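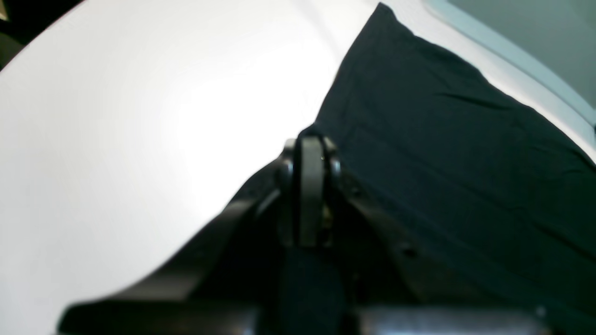 Dark cloth on a white surface.

Wallden Garment Steamer, three months in

I bought the Wallden in May because my cousin was getting married and the iron had started leaving brown spots on things. It cost 80 dollars. The Stusard, which everybody recommends, is 100, and I told myself the difference would go toward a nice tie. It went toward parking.

Setup is easy. Fill the tank, click it in, wait. The box says 30 seconds to heat up, and mine takes long enough to make coffee and regret the milk. Once it gets going, though, the steam is strong and steady, and it did a linen shirt in one pass per side. Curtains too, while they were still hanging, which I had been putting off since we moved to Lesham.

Dark clothes are where I like it best. My iron put a shine on every pair of black pants I own, so that I went around looking lightly waxed. The steamer doesn't do that. It also doesn't do creases. If you want a sharp line down the front of your pants, keep the iron, or lower your standards as I have.

Now the complaints. The cord is short enough that I steam in the hallway, like a coat check. The tank drips if you tilt it past a certain point, and that point is exactly where you need it for collars. The little brush attachment fell off on day one and now lives in a drawer with its friends.

My neighbor Bartosz Lis borrowed it for a weekend and kept it for 3, so I suppose that counts as a second opinion. He says the trigger is too stiff. I say he can buy his own.

Would I get it again? At this price, yes. At 100 I'd want a longer cord and the tie.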